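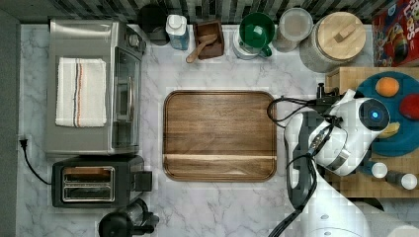 **Figure 4.** A breakfast counter from the Hotton set, with an empty tray at the center.

### 3.2 Trays as parking places

Small wooden trays were the happiest surprise of the whole study. We had gone into the Hotton kitchens expecting to write mostly about drawers and cupboards, and our first coding sheet (adapted from the Lendodano survey) had no line for trays at all. By the end of the first round we had added one, and by the end of the second we had split it into four: trays that hold the same things all day, trays that travel to a table, trays that catch crumbs and drips, and trays that mostly keep a patch of counter free. The last type is the one we want to dwell on. In Figure 4 the appliances stand along the left side of the counter - toaster oven, two-slot toaster, coffee maker - and the middle of the marble-look surface belongs to an empty wooden tray with a raised rim. We coded it as a place keeper. The rim matters a great deal in such cases, since it marks out a work area that people seem to respect even when they are in a hurry.

Across the 32 kitchens we logged 3289 separate placements, meaning any moment when an item was set down on a counter and left there for longer than 60 seconds. Items set down on bare counter tended to stay and to draw company. A jar would be joined by a spoon, then by a letter, then by somebody's keys. Items set down on a tray left sooner, and they left together, often in one trip. We find this delightful, and it fits well with what the Zera interviews said about "borrowed" surfaces: people feel that a tray has to be handed back clear.

The tops of appliances behave very differently. Toaster ovens in particular work as a second shelf, flat and at a handy height, and cloth is by far the most common thing we found there. The folded towel on the oven in Figure 4, cream with a blue-gray and an orange stripe, was coded as "cloth, folded, raised surface." Folded and crumpled cloths were coded separately, and we are glad we kept the two apart. Crumpled cloths were mostly in use and moved many times during a meal. Folded ones were treated as put away, even when they lay in plain view, and several households were puzzled when we asked where their towels were kept. They were kept on the oven! We did not ask households to change this habit during the study, though our closing leaflet did remind them that cloth should come off before the oven is switched on.

Cords gave us more trouble. The Caruso scheme counts a cord as part of its appliance, so a toaster takes up the same space whether it is plugged in or not. That did not match what we saw on real counters. A loose plug claims its own bit of surface, and people wipe around it or lift it out of the way. We therefore coded unplugged cords as items in their own right, as with the black one lying on the counter to the left of the toaster in Figure 4. The change raised the item count in nearly every kitchen, but it also brought our two coders much closer together, as they no longer had to decide where an appliance ended.

One open point is the size of the tray. Larger trays gave more room for chopping and serving, yet in the smaller kitchens they were often stood on edge against the wall by midday, and a tray standing on edge keeps no space free. We had hoped to settle this with the December visits, but too many households had holiday baking spread over every surface for the numbers to be compared with the earlier ones. Those visits are treated separately in Section 3.4, together with the placements made on stovetops and windowsills.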